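Second pair of arms gets the nod at Skisidel

16 August 2024 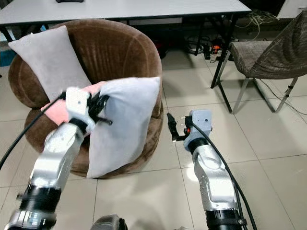 Cushion work on the brown tub chair, with the left gripper holding the front pillow.

Well, we've got our money! I've been going on about this since June, so anyone who shares a kettle with me will be relieved to hear that the order for a second two-armed robot has been signed off, and it goes in to Trullenis this week.

If you missed the earlier bits, the Plera project is all about soft furnishings -- cushions, throws, the stuff that flops about and never sits the same way twice. One robot has been doing all of it, and we've had people queuing up for bench time (me included, usually at the back). Ryota Hirano did the sums for us and worked out that we lost 67 hours in June just swapping between jobs. That was the number that got the budget meeting to sit up.

We did look at hiring instead. Kirkegaard quoted us for a short lease, and it was a fair price, but by the time you add delivery and the insurance it only made sense if we wanted the thing for a couple of months. We want it for years, so buying won.

What I hadn't expected was how much of the argument would be over the small stuff. Spare gripper fingers, for a start. I'd put in for two sets and Ryota talked me up to four, and then we needed cables, a decent trolley and another armchair. The extras came to 3701 euros in the end, and I'm told that's all I'm getting until next year! The chair was 214 of that, which I thought was a bit steep for something we're going to throw pillows at, but it has the same sort of rounded back as the one we've been using and we'd like to keep things matching.

Delivery is quoted at around 55 working days. In the meantime we need to sort out floor space and another run of sockets, so if you've got boxes stored along the back wall, please come and claim them. The bench time rota stays as it is until the new one is up and running. Swaps go through Ryota.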